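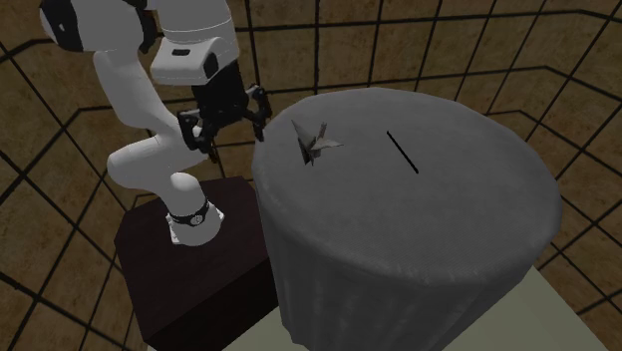

June, a bit after nine in the evening
By Diane Cormier
Reading time: 2 min

Good session in the workshop tonight, so I'm getting it down before I forget which settings I touched.

The crane is in! I swapped the plain block for it as the thing to pick up, and it makes the whole job far more interesting. A block forgives nearly everything. A folded bird has a neck, a tail and two wings, and there are only a couple of places where closing the fingers makes any sense. I'm going for the body, low down, coming in between the wings. The stick stays on the table as the second thing to pick. It's the opposite sort of problem: dead easy to understand, horribly thin.

Arm is on its box next to the round table, as per the Talosville layout. I kept the tablecloth. I know the bare top would be simpler for contacts, but we want to finish up on a real table with a real cloth on it, so I'd sooner have the nuisance now.

Changes since last time:
- moved the pedestal in close to the table, because the far side was a stretch for the elbow
- gripper now opens fully before it comes over the edge
- physics step at 1000 a second again (I'd halved it to save time and the stick went straight through the cloth, lovely)
- random seed 3974 for everything tonight, please use the same one if you're comparing

The Cosau planner is a joy now that it has stopped trying to go the long way round. Paths are short and the wrist stays where I'd put it myself. I spent ages last month blaming the planner when the fault was mine, two joint limits typed in the wrong order. Fixed, and written on the whiteboard in large letters.

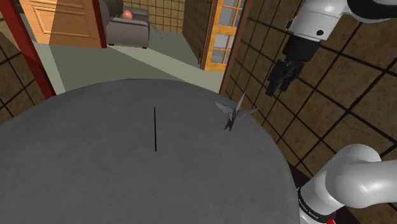 Diane Cormier

Second half of the evening went on viewpoints. I'd been judging everything from the one angle, and from there the gap between fingers and wing always looks bigger than it is. Having the other side of the table to look from, with the chair and the doors behind, makes it much easier to tell how high the fingers are hanging over the cloth. I'm keeping both views open from now on, side by side, even if it makes my poor laptop wheeze.

The room itself is the Hodoroagă one, tiles and all. I did think about stripping it back to a grey void for speed. Tried it, gained next to nothing, put the room back. It's nicer to work in and I can tell at a glance which way I'm facing.

Still unsure about friction on the paper. The Drellov notes give a value for card, and I've borrowed that, but proper origami paper must be slipperier. I'll fold a few at home and drag them across a cloth with the kitchen scales, very scientific.

To do:
- stick first, then crane, then the two in random order
- soft close on the fingers, stop at first touch
- try the stick turned other ways, the fingers only like it from the side
- back up the scene file BEFORE fiddling (note to self, underlined)

If anyone's in before me, the working copy is in the shared folder and the pedestal position is locked. Have a go with the wrist angle, I'd love a second opinion on it.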